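Aus dem Rundbrief der Papierwerkstatt Kerker

20. Juli 2026

Leim, Geduld und das Wetter

Wer im Juli Bücher bindet, hat entweder keinen Garten oder keinen Verstand. Ich habe einen Garten, möchte mich zum zweiten Teil der Frage aber nicht äußern. Jedenfalls liegt seit dem letzten Rundbrief wieder ein Band unter der Presse, und wieder ist er schief. Ein wenig nur, sagen die Höflichen. Die Unhöflichen haben eine Wasserwaage draufgelegt.

Mehrere von Ihnen haben gefragt, welchen Leim man bei der Hitze nehmen soll. Ich bleibe beim Weizenstärkekleister, auch wenn er im Sommer schneller sauer wird als unser Briefträger. Kochen Sie kleine Mengen, stellen Sie den Rest kühl und schreiben Sie das Datum auf das Glas. Kleister und Vanillepudding sehen im Kühlschrank einander ähnlicher, als es einer Ehe guttut.

Weiter mit der Laufrichtung, meinem Lieblingsthema, bei dem sich auf Festen regelmäßig der Stuhl neben mir leert. Papier dehnt sich quer zur Faser, wenn es feucht wird, und zwar ohne vorher zu fragen. Liegt die Faser parallel zum Rücken, schlägt das Buch brav auf. Liegt sie quer, haben Sie eine Wellblechhütte gebunden. Zur Probe reicht es, den Bogen erst in der einen, dann in der anderen Richtung leicht zu biegen: Wo er weniger Widerstand leistet, da läuft er. Wer sich unsicher ist, feuchtet einen kleinen Abschnitt an und sieht zu, wie er sich rollt. Das ist außerdem billiger als Kino.
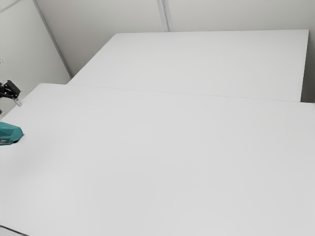 Mein schiefer Band ist übrigens eine Kirchenchronik von 1871, die mir aus Stamora zugeschickt wurde, eingewickelt in ein Geschirrtuch und sehr viel Hoffnung. Der Rücken fehlte, die Heftung war an drei Stellen durch, und jemand hatte den vorderen Deckel mit Paketband befestigt. Paketband – ich schreibe es noch einmal hin, damit es auch die in der letzten Reihe lesen. Die Klebereste habe ich sieben Abende lang abgetragen, Millimeter für Millimeter, und dabei ein Hörbuch gehört, von dem ich nichts mehr weiß außer, dass am Ende alle erben.

Das neue Überzugpapier stammt von der Mühle Haverford. Es ist schön, schwer und beleidigend teuer. Das Muster Danthorpe, das in der letzten Ausgabe so gelobt wurde (von mir, ich gebe es zu), habe ich ebenfalls probiert. Es bricht im Falz, wenn man es trocken umlegt. Leicht anfeuchten, kurz warten, mit dem Falzbein ohne Gewalt nachfahren, dann geht es. Mit Gewalt geht es auch, aber nur einmal.

Noch eine Bitte zu den Einsendungen für die Tauschkiste: Pappe unter 2000 Gramm pro Quadratmeter nehme ich gern, Pizzakartons weiterhin nicht. Auch keine »fast sauberen«. Seit Februar liegt außerdem ein einzelner Lederhandschuh in der Kiste. Falls er als Einbandmaterial gedacht war, reicht er für ein sehr kleines Buch über Daumen.

In der nächsten Ausgabe geht es um Kapitalbänder, von Hand umstochen. Bringen Sie Seide mit, eine feine Nadel und eine Brille, auch wenn Sie behaupten, keine zu brauchen. Der Kleister steht im Kühlschrank, linkes Fach. Der Pudding rechts.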